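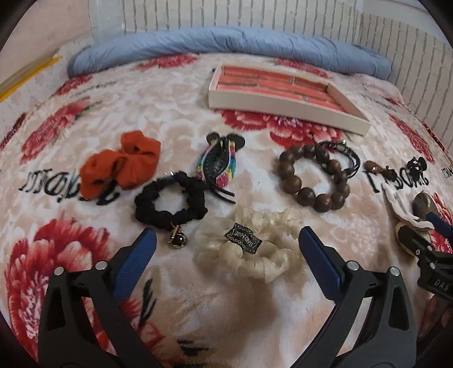 Lavar acessórios de cetim em casa é simples, desde que se separe o cetim do resto da roupa e se use pouca água quente e pouco detergente. O tecido ganha brilho porque os fios correm soltos à superfície, e são esses fios que prendem em fechos, colchetes e velcro. Um elástico de cabelo como este, de tecido acetinado cor de marfim, franzido em pregas macias e com uma pequena etiqueta preta, lava-se sempre à mão. O mesmo método serve para fitas, laços e fronhas pequenas.

Material

Uma bacia limpa
2 litros de água fria ou morna
Uma colher de chá de detergente líquido para roupa delicada
Uma toalha branca de algodão

Uso o Zarnosine sem perfume, mas qualquer detergente neutro faz o mesmo. Evite lixívia e sabão em barra, que deixa um resíduo baço nas pregas.

Passo 1. Teste a cor

Molhe uma ponta escondida do tecido e aperte-a contra a toalha branca durante um minuto. Se passar tinta, lave a peça sozinha e só com água fria.

Passo 2. Lave

Dissolva o detergente na água antes de pôr a peça. Mergulhe-a e carregue suavemente com a palma da mão. Deixe de molho cinco minutos. Nas zonas com creme ou óleo de cabelo, ponha uma gota de detergente no dedo e passe no sentido do fio. Não esfregue tecido contra tecido.

Passo 3. Enxague

Mude a água até deixar de fazer espuma. Nos franzidos, abra as pregas com os dedos debaixo da torneira.

Passo 4. Seque

Enrole a peça na toalha e aperte, sem torcer. Depois deixe-a secar deitada, à sombra. Os elásticos perdem força se ficarem pendurados com o peso da água ou encostados a um radiador. Em novembro, os meus levam dois dias a secar por dentro.

Passar a ferro

As fitas e as fronhas passam-se do avesso, com o ferro no mínimo e um pano fino por cima. Os elásticos franzidos não precisam de ferro: estique-os duas ou três vezes depois de secos e as pregas voltam ao lugar.

Guarde tudo numa caixa ou num saco de algodão, longe de ganchos e molas metálicas.

Texto de Lejla Spahić, atualizado em 2022-06-26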